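Print this page | E-mail this page

Change of Room for the Saturday Silence and Reading

Dear friends,

In the January letter we wrote that the morning of silence would be held in the upper room at Fairclough House. Please cross this out. The upper room is being painted, and the owners have asked us to use the room on the ground floor, at the back. The day remains Saturday. The door opens at 9:30 and we begin at 10, as always.

For those who come for the first time, the morning has two parts. We sit together in silence for 30 minutes, and after this we read aloud from the Psalms, slowly, each person taking a few verses. It is allowed to pass the book to your neighbor without reading. This season we have arrived at Psalm 51, and we will stay with it for the whole morning. Several of you have asked for a slower pace, and I agree that in autumn we hurried too much through the longer ones.

You may bring the translation you use at home. When two translations do not agree, we read both and leave a little quiet between them. Discussion is kept for the tea afterward.

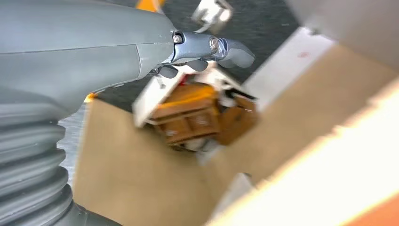
Gray arm housing with a ribbed sleeve

The ground floor room has its own entrance from the garden side. Coming from the Zotetstead bus stop, please walk past the main door, turn left at the low wall and follow the path. There are two steps at the entrance, and the handrail is on the right. If you have difficulty with steps, ring at the main door and one of us will lead you through the corridor.

Chairs are provided. If you prefer to sit on the floor, bring your own cushion or bench, because the house cushions are locked upstairs until the painting is finished. Please also bring warm socks. We leave our shoes by the door, and the floor in this room is stone.

The friends from Mirnport will join us again, and after the tea they will tell us of the retreat they are preparing at Prolla. Places there are given in the order of the letters received. If you wish to go, please do not wait for the next newsletter to write to them.

Anyone who can help with the tea should come at nine. Questions about the morning, or about a ride from Mirnport, may be given to me after the Wednesday prayers.

With good wishes,
Hélène Petrenko

Print this page | E-mail this page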